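Student Projects > Engineering and Society > Visit Reports

August
By Demetrio Barroso

For our summer project we had to visit a workplace that uses automation and write up what we learnt, and I was lucky enough to get a place at the Riltlow open day (thank you again to my tutor for the lift!). The hall was laid out for 300 visitors, and I think most of them were in the coffee queue when I arrived. Our group had 20 minutes at each stand, starting with Movex, who showed us a conveyor that sorts 600 parcels an hour.

I enjoyed that, but the stand I had really come for was Lorente's, where they were demonstrating a humanoid robot. 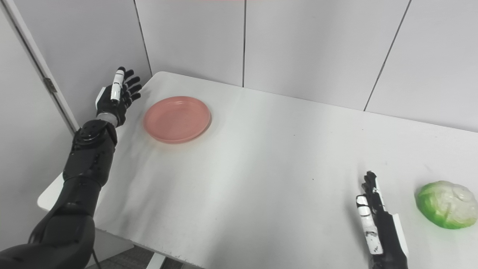 My project question was how a robot hand copes with things that were made for people, so I asked the demonstrator, Consuelo Benítez, far too many questions. She was very patient with me. She explained that food is a good challenge as no two pieces are quite the same, and I could see what she meant from the table, with a round pink plate over on one side and a green cabbage on the other. A plate is shallow and has a rim to get hold of, whereas a cabbage is a big awkward lump, and I would probably use both hands for it myself.

I filled four pages of my notebook and would gladly have stayed all afternoon. Next term I want to compare five-fingered hands with simple two-finger grippers, if Samedska will let me visit their workshop.

Comments

Marta: Lovely write-up, I wish I'd gone to the Lorente stand first!

J.P.: Did they say how long it takes to set up a new task?

Demetrio: I forgot to ask, sorry! It's on my list for next time.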